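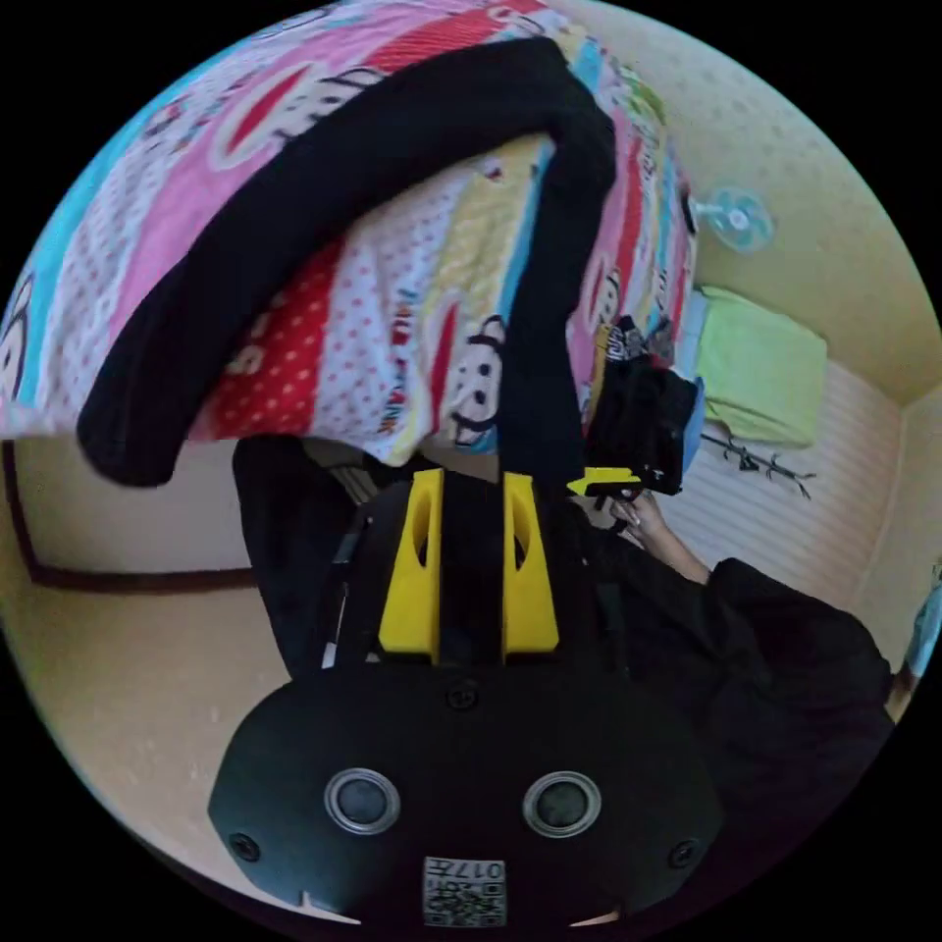
Shoshana Oyelaran told us that bedding had never been the slow part of laundry day in her house, and that what slowed her down was the clothes that ended up on top of it. She kept quilts folded and within reach. By evening, she said, there was "always a jumper on the quilt, and then you have two jobs".

Figure 4. Folded quilt with a bright printed cover (bands of pink, red with white polka dots, pale yellow, blue and green, with cartoon monkey faces) and a black garment lying across it. Coded as a mixed pile, bedding below, clothing above.

4.2 Mixed piles

We use the term mixed pile for any group of textiles in which at least one piece of bedding and at least one piece of clothing are touching, with no bag, box or shelf board between them. The term says nothing about whether the items are clean. Early in the coding we tried to separate clean piles from worn ones by looking, and gave up, as two coders working from the same material often disagreed. The state of the items was taken from the household log instead, and where the log was blank we left the field blank.

The full set holds 3000 textile items from 109 households in Kusel and Grajales. Of these, 921 were bedding: quilts, blankets, sheets, pillowcases and mattress covers. Clothing made up most of the rest, with towels and table linen counted separately. Of the bedding items, 303 were in a mixed pile at the time of coding.

Quilts behaved differently from sheets. A sheet in a mixed pile was most often in the middle of it or at the bottom, loosely bundled, and the log tended to list it as waiting for the wash. A quilt was more often folded. It lay flat or hung over something, and the clothing was on top. Several people said in interviews that they did not think of this as a pile at all. A folded quilt is wide, soft and at a handy height, and a person coming in with a cardigan over one arm will put it down there. One household in Grajales wrote "chair" in the location column for a quilt that was, by the floor plan, on a chest. When we asked, we were told that the quilt was the chair, meaning the place where clothes go when they are between the hook and the wash.

Figure 4 gives a plain case of this. The quilt is folded and the garment is not. The garment doubles back on itself on the left side, leaving a thick loop, and a second length of it hangs down separately. Under our scheme the quilt is scored as folded (F), the garment as draped (D), and the pair as F/D. F/D was the most common pairing among quilts in both towns. We did not try to name the garment type in F/D pairs where only part of the item could be made out. A sleeve and a trouser leg can look much the same once folded over, and the type was not needed for the analysis.

Colour turned out to matter more than we had planned for. The coding sheet, adapted from the one used in the Wuka linen survey, has a single box for main colour. It works well for sheets. It works badly for children's bedding, where one cover may carry stripes, dots, faces and lettering in several colours, and where folding decides which of them end up on the outside. The same quilt folded another way could be entered as pink, red or yellow. We added the code "multi, printed" part way through and went back over the earlier entries. Dark, plain clothing on a printed quilt was easy for coders to pick out, and agreement on these pairs was high. Pale clothing on white bedding was the reverse — coders missed T-shirts lying on sheets more often than any other item.

Participants noticed contrast too. Oyelaran said she could leave a black top on the children's quilt without forgetting it, but that a white one on a white blanket would be folded in with it and turn up in winter. Other households told similar stories about socks and pillowcases. For the storage trial described in Section 5, this led us to offer the Sevuvov shelf insert in two colours, so that each household could choose the one that stood out from its own bedding.

Two limits should be kept in mind. Households kept their logs in September, when quilts were coming out of storage in both towns, and the share of folded quilts is likely to be higher than it would be in midsummer. The coding also treats a pile as a single moment. A garment put down on a quilt for a minute and one left there for a week receive the same code, and only the log can tell them apart. Where a log entry gave a time of day for both putting down and picking up, we have used it in Section 4.3.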